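4.3 Daily Cleaning of the Litter Station

This section applies to all Willholm boarding rooms and to private homes in which a Willholm sitter is responsible for the cat. It covers the daily removal of clumps from pellet litter and the disposal of waste in a lined wastebasket. The full change of litter is described in Section 4.4.

4.3.1 Before You Begin

Read the feeding and health card for the room. If the card carries a note from the attending veterinarian, follow the note where it differs from this guide.

The following items are required:

Litter scoop with slots wide enough to pass a dry pellet
Disposable gloves
One wastebasket liner
One bag of replacement pellets of the type already in use
Paper towels
Floor cleaner approved for polished tile

CAUTION: Staff members who are pregnant or who have a weakened immune system must not clean litter boxes. Contact the shift supervisor so that the task can be reassigned.

4.3.2 Placing the Wastebasket

1. Set the wastebasket on the floor beside the litter box. Leave enough room between the two for the cat to enter and leave the box.

2. Open a liner fully and lower it into the wastebasket until it reaches the bottom.

3. Fold the open edge of the liner outward over the rim. Allow a generous overlap on all sides. A liner with a short overlap may slip inward when the first scoop is emptied.

4. Press the liner against the inside wall to release trapped air.

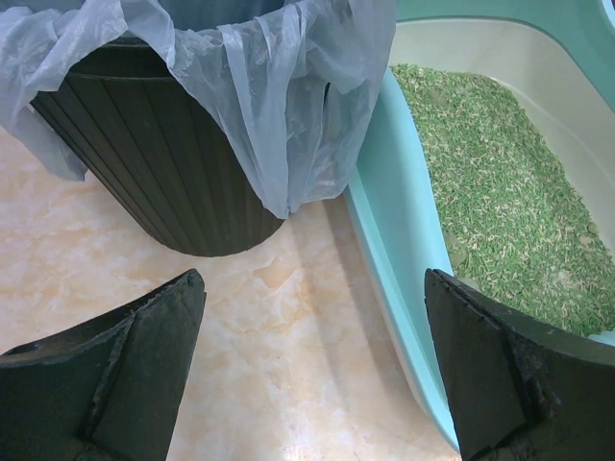
Figure 4-2. Lined wastebasket placed next to a box of pellet litter.

NOTE: The overlap does not need to be even. It must not lie under the base of the wastebasket, where it can tear when the wastebasket is moved.

4.3.3 Removing Clumps

1. Put on gloves. Wait until the cat has left the box. Do not lift or push a cat out of the box.

2. Look over the surface of the litter for patches that are darker or duller than the surrounding pellets.

3. Slide the scoop along the bottom of the tray and lift each clump from below. Pressing down from above breaks the clump and spreads it through clean litter.

4. Hold the scoop over the tray and shake it gently until the loose pellets have fallen through.

5. Empty the scoop into the wastebasket. Keep the scoop below the rim while emptying it.

6. Repeat until no clumps remain, then level the litter with the back of the scoop.

7. Add replacement pellets to restore the depth marked on the room card. Do not add more than 500 grams at one time.

CAUTION: Do not flush pellet litter down a toilet or floor drain. The pellets swell in water and can block the pipe.

4.3.4 Cleaning the Floor

Pick up scattered pellets with a dry paper towel before using any liquid. On polished tile, apply the floor cleaner to the towel and wipe toward the wastebasket. Dry the floor before letting the cat back into the area.

4.3.5 Closing the Liner

Gather the folded edge, tie it, and take the bag to the outdoor container before the end of the shift. Fit a new liner as described in 4.3.2. Record the cleaning on Form 142, including any change in the number or appearance of the clumps. Questions about this section should be directed to Lurdes Correia, Room Standards, extension 81.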